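Staveo wants the court to look at the calendar

The trade secrets case between Staveo and Trirnari has been going long enough that most people in the software business have stopped following it. That's a shame, as the part now in front of the judge could matter to anyone who has ever changed jobs and kept an old laptop.

Staveo makes scheduling software for warehouses and delivery depots. Trirnari makes a competing product, launched after it hired 4 engineers from Staveo's routing team. Staveo says those engineers took source code with them. Trirnari says they took what was in their heads, and that the law has always let people do that.

The claim began with 32 alleged secrets. After two rounds of argument over how precisely they had to be described, 30 have been dropped or struck out. The 2 that remain concern the order in which the software assigns loading docks, and a method for guessing how late a truck will be.

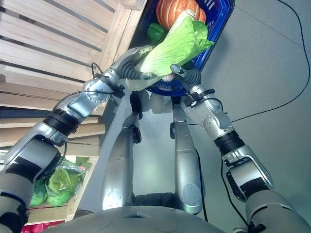

Neither sounds like much on paper. Staveo's position is that the lateness method took years of customer data to tune, and that a rival could not have matched it in the eight months Trirnari spent on its first release. Trirnari answers that the basic approach appears in university papers, and that its own version was trained on data licensed from Işık, a freight analytics firm.

Işık isn't a party to the case but has been pulled in anyway. Both sides want its delivery logs, which would show when Trirnari first received the data and how much of it there was. Işık has handed over a summary and is resisting the rest, arguing that its contracts with other customers don't allow it.

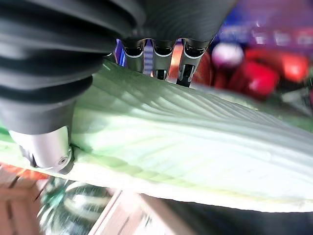
ZOSVILLE, April

The hearing on those logs took most of a morning. Staveo's lawyers asked for everything, including internal messages. Trirnari's lawyers, who might have been expected to object, asked for nearly the same thing but under stricter terms, with only outside experts allowed to read it.

The judge seemed more interested in dates. She asked twice when Staveo first knew its former staff were working on a similar product, and whether it had done anything at the time. Its lawyers pointed to a letter sent soon after the engineers left. Trirnari's side said the letter was a standard reminder about confidentiality and named no secret at all.

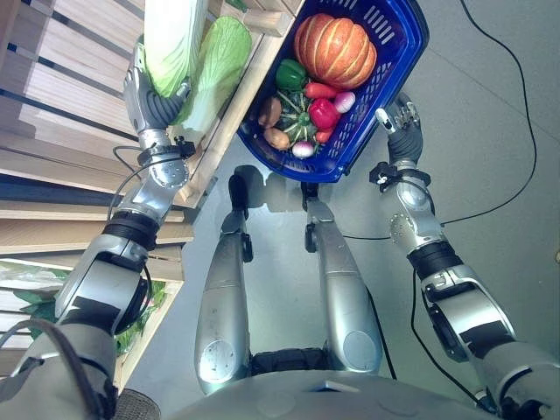 A blue basket with a pumpkin, peppers and a carrot inside.

Delay matters here. A company that waits too long to complain can find it harder to get an injunction, and an injunction is what Staveo wants most. Damages would be welcome, but its rival has been winning depot contracts on price, and a court order stopping sales would end that quickly.

Trirnari has a fallback. It told the court it could replace the disputed lateness module within a single release cycle, and customers would see little change. Staveo called that an admission. It may be no more than ordinary caution — plenty of software firms keep a spare version of anything a competitor is likely to sue over.
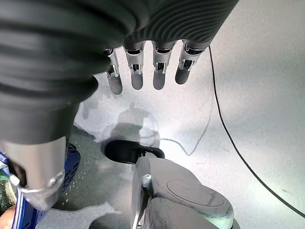
Ribbed sleeve and silver-grey fingers, close up.

The engineers themselves have said very little. They were dropped as defendants early on, though their employment agreements remain in evidence. Those agreements contain a clause covering "methods and know-how," a phrase broad enough that the two sides can't agree on whether it covers anything beyond written code.

A ruling on the Işık logs is expected before the experts file their reports. If the logs are produced in full, both companies have asked for extra time to go through them, and the trial date will probably move again.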